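How to Prepare Staff for a Robotic Table-Clearing Station
9/3/22 | By the Astus Workplace Transition Office
Shares: 90 | Comments: 8

This guide is intended for supervisors at the Wulwood and Zotuvdale sites who will introduce the Dumitrescu two-arm station into kitchen and break room service. Complete the steps in order before the first shared shift. Staff should rehearse each step in simulation first.

Step 1. Review the close approach. Show staff how the open gripper comes up to a large flat-sided object, and ask them to agree on the point at which an operator should pause the arm. 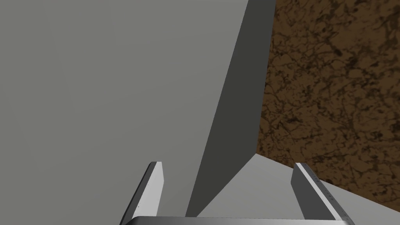 Issue 8, page 90

Step 2. Reassign duties in writing. Work that moves to the station must be removed from the employee's task sheet on the same day. Monitoring the station is a duty in its own right and must be entered with its own hours.

Step 3. Rehearse with a mixed table. A toaster, a shallow white bowl, an orange and a blue box give operators a useful range of shapes to discuss. Ask which items they would leave to a person.
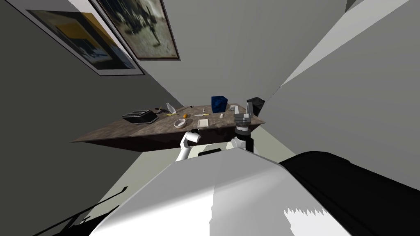 One reader at Zotuvdale wrote that the written task sheet mattered more to the morning crew than the training did, and asked that break times be protected when an operator is watching the arms alone. Supervisors should name a relief operator for every shift.

Step 4. Set the limits of reach. Both arms work from the same side of the table. Employees should approach only after the station has been paused and the operator has given a verbal all-clear.
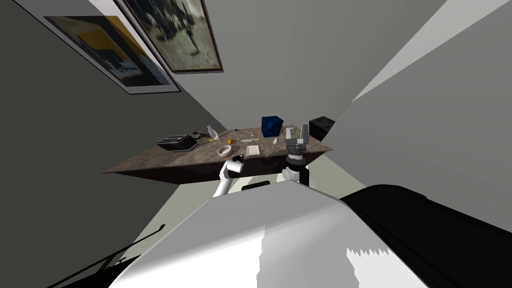

The all-clear applies equally to cleaning staff and visitors. Post the wording at the entrance to the work area and read it aloud at the start of each shift.

Step 5. Record interventions. Operators logged 3,836 practice runs during preparation, and a person stepped in on 1,052 of them. These entries are used to improve procedures. They may not be used in individual performance reviews.

Step 6. Repeat the approach exercise with the relief operators, using the same pause point agreed in Step 1.
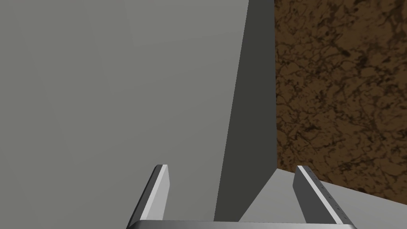 Open gripper facing a gray block, simulated view.

Signed task sheets are to be returned to the Transition Office by the end of December. Sites that have not completed Step 5 should continue with manual service.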